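Home Posts Work Stuff Garden About

What Changed When Pal Came to the Bowl Bench

August 16, 2024
by Jyoti Rajput

I have been meaning to write this up since February, which is when two robot arms got bolted in next to my old bench and I started going home in a noticeably better mood. I work at Hetus, in the Pineck building. We rent out tableware for weddings and office parties and school lunches, it all comes back, it gets washed, and then somebody has to handle every single piece again before it goes out. For a long time that somebody was me. Bowls, mostly! I have picked up more bowls than anyone should in one life.

So, the old way. A rack comes out of the washer and gets wheeled down to the bench. You take a bowl out, turn it under the lamp, run a thumb along the rim for chips, set it in the right spot for the stacker, reach for the next one. A normal wedding order is 200 bowls. It's not heavy work, and people who visit always say it looks relaxing, and for the first half hour they're right. By the end of a long order my wrist had opinions. Kusum Sachdeva, who trained me, used to switch hands every rack and made all of us do the same, and I still think she saved me a doctor's visit or two.

The arms are supposed to take over the placing and positioning. We call the whole setup Pal, because that was the project name on the paperwork from Trurine (they did the install) and it stuck. There are two arms on one white table and they share a bowl between them. I had pictured a single big machine whipping things around, the kind you see in car factories, and what we got is slow and careful and a little bit like watching two people fold a sheet.

I was not an instant fan. The first weeks were a lot of standing around while Hemant Rawat from Trurine moved an arm a tiny bit, looked at his laptop, and moved it back. But he let us ask anything, and he let us try it ourselves, and that is where it got fun for me. Hemant would bring an arm up to the bowl, I'd say "no, you'd never come at it from there, you'll knock the stack," and he would change it. Somebody was asking me how I pick up a bowl and writing down the answer. After ten thousand racks I had a lot to say on the subject – I think he filled a notebook.

The pink bowls are my favorite part of this whole story. They go out with the kids' party sets, and they were what we practiced on more than anything else. One arm going to the rim is one way to do it, both arms going to the rim is another, and we spent a whole afternoon arguing happily over which was better for what.

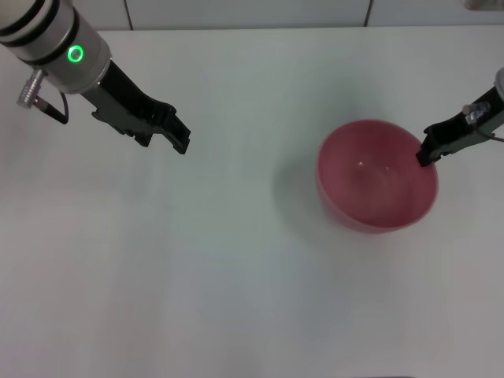
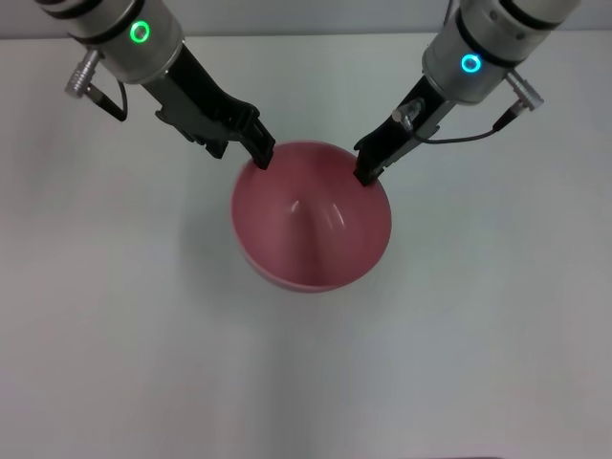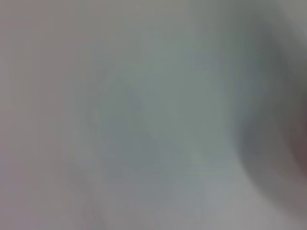

My own side of that argument was that two grippers on a bowl is how you do it when you care where it ends up. Kamlesh Mathur on the loading side said one was plenty and we were wasting time. We ended up with both. Pal uses one arm for a plain shift along the table and both when the bowl has to go somewhere exact. Kamlesh still says he won. So do I.

Okay, the part everyone asks me about at family dinners: did people lose their jobs? At our place, no, and I want to be careful about how big a claim I make out of that, because we're one bench in one building. Four of us worked bowls before and four of us are still here. What changed is what we do all day. I now look after the station, which means I set up the run, check the bowls before they go over, pull anything that's chipped, and step in when Pal stops. And it does stop! A bowl with a bit of water left in the bottom used to be enough. Two bowls stuck together is still enough. Each time it stops I write down why, and once a week I go through the list with Harsh Awasthi, our floor lead, and we pick something to fix.

I love that list. I know how that sounds. But for years, if something on the bench was annoying, you just lived with it. The lamp was in the wrong place the entire time I worked under it. Now when I say the racks come down at a bad angle, Harsh has to take it seriously, since the arms can't lean over and make up for it the way I always did. The racks got moved. The lamp got moved too. I was so pleased about the lamp that I took a walk around the building.

The numbers, for those of you who like numbers. Our best day so far with Pal is 313 bowls through the one table. My own best day by hand was 286, and I was younger, and I ate lunch standing up. So no, the robot isn't leaving me in the dust. It does that kind of day without a sore wrist, though, and while it does I'm getting other things done, like learning the order system, which used to belong to the office and which I turn out to be good at.

Some things I miss. The bench was a talking job. You stood across from Kusum with your hands busy and you heard about her whole week, and she heard about yours. Now we're more spread out and I have to go and find her. We eat lunch together on purpose, which helps. I also had a strange couple of weeks where I didn't know what to do with my hands and kept wiping down things that were clean.

And pay. Harsh put in for a higher grade for the two of us who run the station, and it took longer than it should have, and it did come through. If your workplace is getting something like this, ask about that early. Ask who gets trained first, too. I got in early because I was nosy and stood too close to Hemant's laptop, and I'd rather it had been a sign-up sheet. The second round was, after a few of us said so.

Next up is the small plates. Those are much harder to get a grip on than a bowl, there's hardly any rim to go for, and Hemant is coming back for 10 days to work on them with us. Kamlesh has already told him one arm will do it. I'm bringing my own notebook this time.

Contact Jyoti | Copyright 2024 Jyoti Rajput | Back to top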